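About Vandell Sound Hire

Vandell rents sound equipment to schools, churches, community theaters and small festivals. We deliver it, set it up if you want us to, and pick it up when you are done. Most of our events have fewer than 500 people in the audience.

Raelene Pomare started the business with one van and a set of speakers bought from a dance hall that was closing. The first customer was the Wihongi Street summer fair, which still books with us every year. We now have 16 complete speaker systems and four vans.

What we rent

Speakers, mixing desks, wired and wireless microphones, stands, stage monitors and power distribution. We also keep a small stock of hearing loop equipment. We do not rent lighting or staging. If you need those, we can put you in touch with Brulleo, who work out of the unit next door and often share a job with us.

How a rental works

Rentals run from noon to noon. Tell us the size of the room, how many people will speak or play at once, and where the nearest outlets are. We send a quote the next working day. A deposit holds the date, and the balance is due on delivery.

If you cancel more than a week ahead, the deposit goes toward your next booking.

Cables

Every rental includes the cables you need, plus spares. Please coil them loosely when you pack up and do not wrap them around your elbow. Tape residue is fine, we clean it off here.

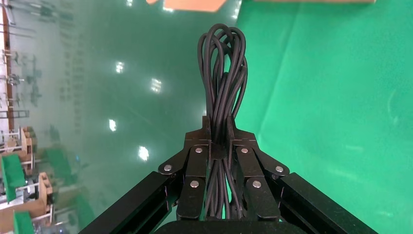

Where to find us

Unit 4, Urnine Business Park, behind the tile warehouse. The counter is open Monday to Friday, 8 to 5, and Saturday mornings for returns only. Ring the bell if the roller door is down.

Summer dates open for booking on 16th February. Returning customers can keep the same weekend as last year by calling before the end of the month.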